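How to Check a Wrist Camera Before a Recording Run

Updated Apr 9, 2021 by Elspeth Ritchie

These are the steps we follow at Parstead before any arm is cleared to record. They apply to both benches and to the mobile stand. If you are setting up a new arm, do the mounting guide first and come back.

What you need

The hex keys from the bench drawer, a lint-free cloth, the torque driver, a printed target card and the arm's log sheet. Allow 30 minutes the first time. It goes faster after that.

Step 1. Make the arm safe

Press the stop button and wait for the status light to change. Hang your tag on the button. Anyone with hands inside the work area needs a tag of their own, including visitors from Menzies. Do not rely on the software pause. It holds the joints but leaves the gripper powered.

Step 2. Check the mount

Hold the camera body between two fingers and try to turn it. Any movement is a fail. Take the screws out one at a time, clean the threads, and refit them with the torque driver at the setting written on the log sheet. Replace a screw if the socket has started to round off.

Run the cable by hand through the full travel of the wrist. It should have slack at both ends and touch nothing sharp.

Step 3. Clean the lens

One wipe with a dry cloth, from the center outward. No solvent — it clouds the cover.

Step 4. Compare the view

Release the stop, send the arm to its park pose and open the live view. Save one picture and put it next to the reference picture for that arm. The gripper parts should sit in the same place in both. Look at fixed things such as screw heads and plate edges, and ignore the table surface, which changes from job to job.

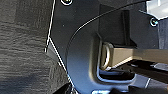

If the two don't match, go back to Step 2. Do not shift the reference to suit the new view. A new reference needs a second person's initials, normally Ross Farquharson's.

Step 5. Open and close the gripper

Cycle it 5 times at low speed with nothing in the jaws. Watch the live view for shake. A small jump on the first close is allowed, and any after that is not.

Step 6. Write it down

Enter the arm number, your initials, the saved file name and pass or fail. Use form 529. The old Tratero sheet is still in some of the folders and has no box for the cable check, so throw those out when you find them.

How often

At the start of each shift, after any bump, and after a tool change. Failed arms stay tagged until they pass twice in a row. The torque settings are due for review in June.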